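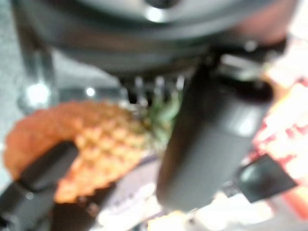

Tudur Nicholas wrote in to ask whether a thank you card really needs to go out within a fortnight, or whether a month is fine, because he had 51 of them to do after the wedding and had done five. A month is fine. Two months is fine. Send them, is the main thing.

Anyway his message got me to finally type this up. How to get through a big pile of thank you cards without every one sounding the same. Quick version, I've got a parcel to post before the shop shuts.

What you need

Cards and envelopes, plus a few spares. You will spoil some.
Two pens of the same kind. Same ink. If one dies halfway through a card you'll be glad.
Your list (see step 1).
Stamps. Check you have the right size for the envelope, square cards can cost more to send.
A scrap of blotting paper or kitchen roll.

Step 1. Make the list first

Name, address, what they gave, one thing you remember about them on the day. That last column matters most. "Danced with Gran." "Drove up in the rain." Two or three words will do. Don't start writing cards until the list is finished, or you'll be texting your aunt at eleven at night asking who the blue bowl was from.

Couples and families get one card between them. Work groups who clubbed together can have one card too, but put all the names in.

Step 2. Pick the card

Plain front, blank inside. Anything with a long verse printed in it leaves you no room, and then you end up writing round the edges.

I use the Pavlow blank notes, 300 gsm, which is stiff enough to stand up on a shelf and doesnt let the ink through. The Fallahi ones are prettier but the coating is shiny and gel pen smears on it. Biro is ok. Test on a spare before you do the lot.

Step 3. Write it in four lines

Line one, thank them for the actual thing. Name it. "Thank you for the casserole dish", not "thank you for your gift".
Line two, what you'll do with it or have done with it.
Line three, the bit from your last column.
Line four, when you'll see them, or that you hope to.

Sample:

Dear Jo and family,
Thank you so much for the picnic rug. We've already had it out on the beach once and it got covered in sand. It was lovely to see the children up dancing so late! Hope to get over to you in November.
Love from us both

Took me less than three minutes. For money, don't write the amount. Say what it's going towards. For people who gave nothing but came a long way, skip line two and thank them for coming.

If you can't remember what someone gave, "thank you for your very kind present" and make line three longer.

Step 4. Do them in batches

18 in one sitting is my limit, after that the handwriting goes. Address the envelopes in a separate sitting, front of the telly if you like. Write the difficult ones first while you're fresh. Close family last, they'll forgive wobbly letters.

Tick each one off the list as it goes in its envelope. Not before.

Mistakes: one small crossing out is fine for a friend. Start again for a boss or a great-aunt.
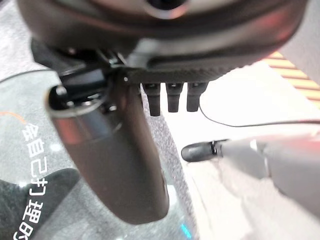 Step 5. Seal and post

Let the ink dry properly, blot if you're in a rush. Put the card in with the fold at the bottom so the front faces the person opening it. Return address on the back flap, small. Check the postcode agianst the list.

Post in one go if you can. Families compare notes and somebody will ring to ask where theirs is.

Cards going abroad

Write the country in capitals on the last line. Post those first.

Can I just email?

For a colleague, yes. For anyone who sent a parcel or a cheque, I'd still do paper. Urkanau and Zostarero both do printed photo cards if your hand really won't manage it, but leave a space and sign each one yourself in pen.

Updated 2022-03-04, fixed the bit on square envelopes.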